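When the Fingers Close on Mesh

A bin-picking cell at Ventura logged 402 attempts in January before an operator noticed that the gripper no longer closed squarely. The cause was traced to contact with the container and had little to do with the objects in it.

The arm, run on Jumuna motion software, was reaching into a wire basket of mixed items. Cloth gave the depth sensor few usable edges, and the planner placed several grasp points too low. On 4 attempts a fingertip passed through the mesh and the arm began its lift with the basket attached. The force limit stopped the motion each time, but it had been set at 100 newtons, high enough to bend a finger mount.

The fault log recorded all four events as "object too heavy." The cell then cleared the error and resumed without asking for an inspection. Bolska, which maintains the cell, found the bent mount at attempt 158 when it replayed the joint torque data. Everything after that point was run on a damaged tool.

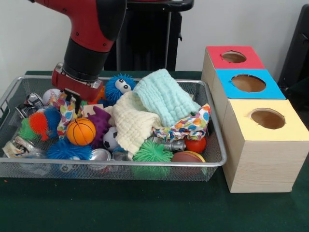
The gripper at work in the wire-mesh basket, among toys, towels and crushed cans.

Three changes followed. The force limit during lift was cut to less than half its former value. The basket walls and floor were entered in the planner as a keep-out volume. Any force stop now holds the arm in place until a person resets it at the panel.

Cycle time has grown by roughly a second. Vureo, which supplies the fingers, is testing a wider tip that should not fit between the wires.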